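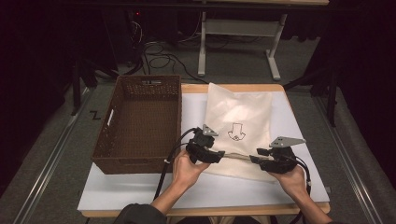

2022-11-10

I went to see the new staging of Truvham at the Sumlow last week and I'm still not sure what I paid for. Well, I know what I paid. It was $189 for two seats, before the booking fee, and the booking fee wasn't small.

The pitch is that it's "theatre without a script". Five actors, a bare stage, and a piece of software called Vovorar that feeds them lines through an earpiece based on how the audience is behaving. Laugh a lot and it's supposed to lean into comedy. Go quiet and you get the sad version. The program says there are 1,449 possible scenes in the system. I'd love to know who wrote them, as the program doesn't credit a single playwright, and somebody must have typed all that dialogue at some point.

My problem is that I couldn't tell. If you'd told me it was an ordinary new play, a bit baggy in the second half, I would have believed you. There was a long argument about selling a farm, then a funeral, then the farm again. We were fairly quiet the whole way through. Did we get the sad version, or was it always going to be sad? You'd have to go twice to find out, and I suspect that has occurred to the people selling the tickets.

The actors were good, I'll give them that. The older woman playing the aunt had a way of waiting before she answered that made me sit up. Then I started wondering if she was acting or just listening to her earpiece, and that spoiled it a bit.

My partner liked it more than I did and thinks I went in with my arms folded. Probably true. I felt the same about the Wieczorek season two years ago, the one where they handed out headphones in the foyer, and I came around to that one eventually.

The Sumlow holds roughly 300 and it was maybe two-thirds full, with a few gone after interval. They've already announced a return run in January. If the theatre wants to win me over, print the scene list from each night and stick it up in the foyer afterwards, so we can compare it with somebody else's. Until then I'll keep my money for the panto.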